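Plurnesell Product Working Group
Minutes of meeting, 4/30/22

Chair: Hajar Filali
Present: representatives of design, sourcing, testing and retail
Apologies: Siriwan (freight)

1. Minutes of the previous meeting

Agreed as a correct record, with one change. Under item 4, "main zip" should read "lining zip". The main zip has not been altered since the first sample.

2. Gindumia soft cabin bag: outer fabric

Design presented the revised fabric. The weave is closer than on the earlier sample and the coating has been moved to the inner face. The outer face now takes dye more evenly, but the coating adds stiffness at the corners and the piping does not lie flat there.

Sourcing asked whether the corner radius could be increased. Design replied that this would reduce the packing space and would need a new pattern for the front pocket. It was agreed to keep the radius and try a softer piping cord first.

Action: design to order piping cord in two grades and make up one corner in each.

3. Pull handle

Testing reported on the two-stage handle. Side play at full height was greater than on the hard-shell case, mainly at the lower joint. The release button worked throughout the test, though it was slow to return when pressed off centre.

Retail noted that customers compare handles in the shop before they look at anything else, and asked for the play to be dealt with ahead of the colour range. The chair agreed. A longer sleeve at the lower joint will be tried. The added weight must be reported with the result.

Action: testing to repeat the handle test with the longer sleeve, bag loaded and unloaded.

4. Wheels

Erkitz has offered a replacement wheel with a softer tread. It is quieter on paving but wears faster on rough ground. The housing would not need to change. The axle would, and existing spares could not be used with it.

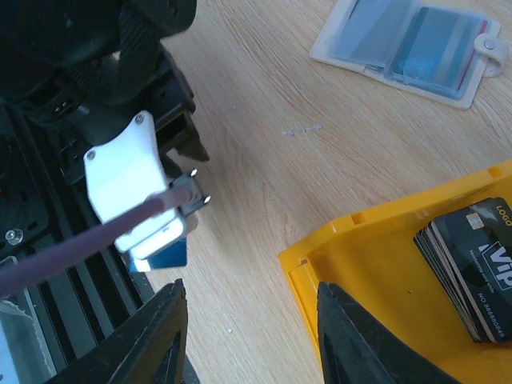
There was some discussion of whether the spares should decide the matter. Sourcing holds 2156 axles of the present type and would prefer to use them up before any change. Retail's view was that noise is the most common complaint about the current bag and that the stock could be kept for repairs. No decision was reached. The item is carried forward until wear figures for the softer tread are available.

Action: sourcing to ask Erkitz for wear figures and a price for axles supplied with the wheels.

5. Repairs and spare parts

The parts list on the website still shows the old handle grip. Orders for it are being filled with the new grip, which fits but is a different shade. Retail to correct the list and add a note on colour.

6. Any other business

The luggage tag loop will be stitched at both ends in the next sample.

Next meeting: date to be set once the handle results are in.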